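Ullport Residents' Group
Minutes of the meeting held Sat 18 February, common room

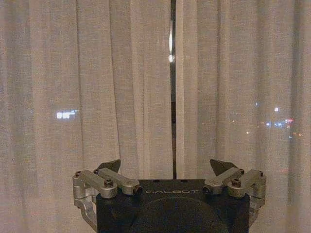

Common room curtains, sheer pale beige, with the gap between the two panels.

1. Last minutes
Approved with one correction. The repair bill for the hall radiator was 238 dollars, and the earlier minutes left it out.

2. Curtains
The main business. The proposal was to replace the sheer curtains in the common room with lined ones from Treltero, at a quoted price of 2,735 dollars including the track and fitting.

The supporters said that lights outside show through the fabric after dark, including a red one, and that the panels don't meet in the middle. They want the room dark enough for film nights.

Several members were not convinced. The film nights have drawn small crowds, and it was asked whether anyone had ever stayed away on account of the curtains. No example was given. It was also pointed out that a gap between two panels can be closed by pulling them together, or with a pin, and that neither had been tried before a quote was requested.

The Treltero brochure says lined curtains will "transform the evening use of shared rooms." The meeting asked what this meant in practice and got no clear reply. The brochure also promises lower heating bills – no figures attached.

A second quote, from Zitora, came to more for the same width and did not include the track. Members wondered why a new track is needed at all when the present one works.

Decided: no order to be placed. Up to 300 dollars may be spent on separate linings to hang behind the existing panels, if a sample shows they do any good. The sample is to be looked at in the evening with the room lights off, not at noon.

3. Cleaning
Radulović Cleaners offered to wash the curtains for a fixed fee. The offer doesn't say who pays if the fabric shrinks. Held over until that is in writing.

4. Chairs
The stacking chairs are still being left out after events. Another sign was suggested. The meeting noted that there are already 4 signs and declined to buy a fifth.

5. Next meeting
In March, same room. Lining sample to be hung beforehand – if it has arrived.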